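Sultbridge Play Kitchen Tabletop Set
README

Version date: 6/8/23

What this is

The Sultbridge set is a collection of tabletop pictures and short written notes about kitchen things: toy foods, plastic dishes, and a few pieces of full-size kitchen equipment. The items are laid out on a white table and moved around between layouts. The notes say what is on the table and what it sits next to or inside.

The release has 739 pictures in 32 layouts. Each layout has its own folder and its own notes file. Aratton is the earlier set with the same table and fewer dishes. It can be used alongside this one, but the item names were changed and the two lists should be matched before they are merged.

Items and naming

Names are plain words in lower case. A toy food gets the name of the food it stands for, so a toy banana is "banana" and the word "toy" is left out. Color goes in its own column. Dishes are named by shape first and use second.

A few names need a note:

colander -- the large oval one, mint green, with small holes and a handle at each end. Earlier drafts called it "strainer" or "basket". Both were replaced.

measuring cup -- mint green like the colander, round, with one handle. It looks like a small pot and was often written down as one. Use "measuring cup".

plate -- the large round lavender one. Its color shifts toward gray or pink in some pictures. The color column stays "lavender" throughout.

blue cup -- also written "blue bowl" in many notes. From directly overhead it is hard to say which is better, and both names are accepted.

citrus slice -- orange, with the segments showing on the cut face. Do not write "orange" alone, because it gets mixed up with the color column.

ketchup -- the red bottle with the white cap. The label is white with a red logo. The brand is not recorded.

Layouts with the colander

In these layouts the colander takes the left half of the table, with the measuring cup beside it and the plate farther up. Small foods go in the gaps. The ketchup bottle is one of the items that gets picked up, and its position in the notes is given relative to the measuring cup.
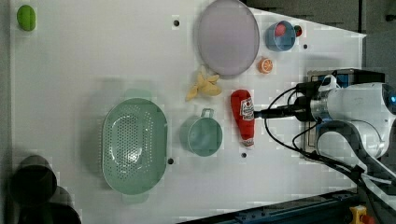 Layouts with the toaster oven

The toaster oven is black and silver and stands on the right side of the table. It takes up a lot of room, so the foods and dishes are kept mostly along the upper half. Positions are written from left to right: banana, plate, blue cup or bowl, strawberry. An item inside a dish is listed under the dish and again on its own line. If the item can't be named with confidence, write its color and "food", as in "pink food".

The plate is marked "empty" when nothing is on it. Leave the field blank only if the plate is absent from the layout.
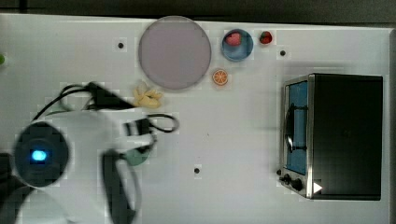

Files in each folder

pictures -- numbered in the order they were saved
items.csv -- item name, color, inside or on, nearest neighbor
notes.txt -- one or two sentences of free text
changes.txt -- only present if a name was corrected after the first release

Known problems

The banana is one item name covering more than one look. It may be peeled or bunched depending on the picture, and the notes do not separate these. The color column says "yellow" for all of them, even where cream would be closer.

The small red food with the green top was entered as "strawberry" in some layouts and "small red food" in others. We fixed 20 of these entries and there are likely more.

The dark holes in the tabletop are part of the table. They were marked as "olive" in 4 notes files, and those lines have been removed.

Dishes at the far edge of the table are sometimes only partly in view. They are listed if the kind of dish is clear and skipped if it is not.

Related sets

Amoah covers cupboards and drawers. Bilham covers sinks and drying racks, and uses the same column names as this set. A combined item list for all of them is planned for December.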